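Do Robots Really Learn By Themselves?

You have probably seen a video where a robot folds a towel or puts away a toy, and a cheerful voice says, "This robot taught itself!" Your teacher may have shown you one. I want you to be a little suspicious of that voice.

I write about machines for a living, and I have heard "taught itself" more times than I can stand. Most of the time, when I ask a few questions, I find a person sitting very close by. Sometimes there are several people, and they are tired.

So let's ask the questions together.

What does a robot arm know on its first day?

Close to nothing. It can bend where it has joints. It can open and close its gripper, the part that does the job of a hand. It has no idea what a basket is, or that soft things squash, or that it is a bad plan to let go of something before it is over the spot where you want it.

In the old way of doing things, a programmer wrote a list of orders. Move left. Go down. Close. Go up. That works very well in a factory where the same part shows up in the same place all day long. Put the part a thumb's width to one side and the arm will close on air. It will then carry the air very carefully to the box.

So what is the new way?

The new way is to show the arm many examples and have a computer program look for patterns in them. People call this a learning system. The word "learning" is where I start to grumble, because you learn in a very different way. If your aunt shows you once how to set a ball in a basket, you can do it with a bigger ball, or with your other hand, or while talking. A learning system may need 300 examples of one small job, and then get muddled when somebody changes the tablecloth.

Still, it can do things the old list of orders could not. If the examples are good, it can often cope when the basket has been turned or moved. I have seen that happen, and I'll admit it was nice to watch.

Where do the examples come from?

From people. There are different ways to make them. In one way, a person holds a pair of handles, or a smaller copy of the robot's arms, and the big arms follow along. Move your wrist and the robot's wrist moves. Squeeze and its gripper closes. While this goes on, a computer saves what the cameras see and where each joint is, many times every second. One whole try, from start to finish, is usually called an episode or a demonstration.

Then you put everything back and do it again. Then again.

Wálter Henao did this job for a company called Sotby before he became a science teacher. I asked him what it was like, expecting a story about the future. "It was like setting the table for a dinner that never starts," he told me. On a good morning he made 38 tries. Of those, 23 were good enough to keep. The rest had something wrong with them. He had dropped the object, or bumped the basket, or stopped in the middle to scratch his nose.

Why not keep the bad ones?

This is a fair question, and the grown-ups argue over it too. A program that copies what it is shown will copy mistakes as happily as anything else. Wálter had a habit of wiggling the arm before he picked something up. He didn't know he was doing it. When the team at Sotby tried out their trained robot, it wiggled before every grab, for no reason at all. It had got that from Wálter, along with everything else.

On the other hand, if you only show perfect tries, the robot never sees how to fix a small slip. So some teams slip on purpose, then show the arm getting out of trouble. They mark those tries with a note so they can find them later. Which mix is best? I have asked at three companies and got three answers, all given with great confidence.

Does it matter if the tries are all the same?

Yes, a lot. Say you always put the basket in the same place and always use the same ball. You could make a mountain of examples and the robot would have seen only one thing, over and over. It might look brilliant in the video. Move the basket and the trouble begins.

A careful team changes things a bit each time. They turn the basket. They bring the object in from the left, then from the right. They swap a hard thing for a soft one. They work with the blinds open and with the blinds shut. It is slow, and it makes a dull video.

Two arms make it harder. Now there is a second gripper that has to be somewhere, even when it has no job to do. Should it wait with its fingers open? Should it stay well back? If the person running the arms is careless with the waiting one, the program will study that too. It can't tell which parts you meant. 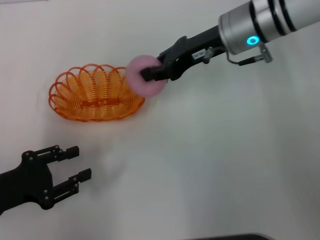 I once read a sign in the hall of a firm called Pania that said its robots "learn like children." I would like to know which children. The ones I know get bored after 2 turns and start putting the basket on their heads. I think that is a better kind of learning, because they find out something about baskets that was never on the list.

How can you tell if a robot video is being fair?

You can ask the same things I ask. Is a person moving the arms right now, out of view? A video of someone steering a robot can look exactly like a video of a robot working on its own, and the people who post it don't always say. How many tries did it take to get this one? Has the video been sped up? (Look for a clock, or a person walking past with very quick little legs.) Was this the same table, basket and light that the robot was trained with?

If the answers are written under the video, good for them. If they aren't, that doesn't mean somebody is fibbing. It means you don't know yet, and you are allowed to say so out loud.

Try it yourself

You need a friend, a bowl and a rolled-up sock. Your friend is the robot and must copy only what you show. Put the sock in the bowl five times, doing it exactly the same way each time. Now move the bowl to the other side of the table and tell your friend to repeat your movements exactly, with no thinking allowed. Watch where the sock goes.

Next, do five more, with the bowl in a new place each time, and ask your friend what stayed the same. Write down the answer. Then swap places, and see if your friend scratches their nose.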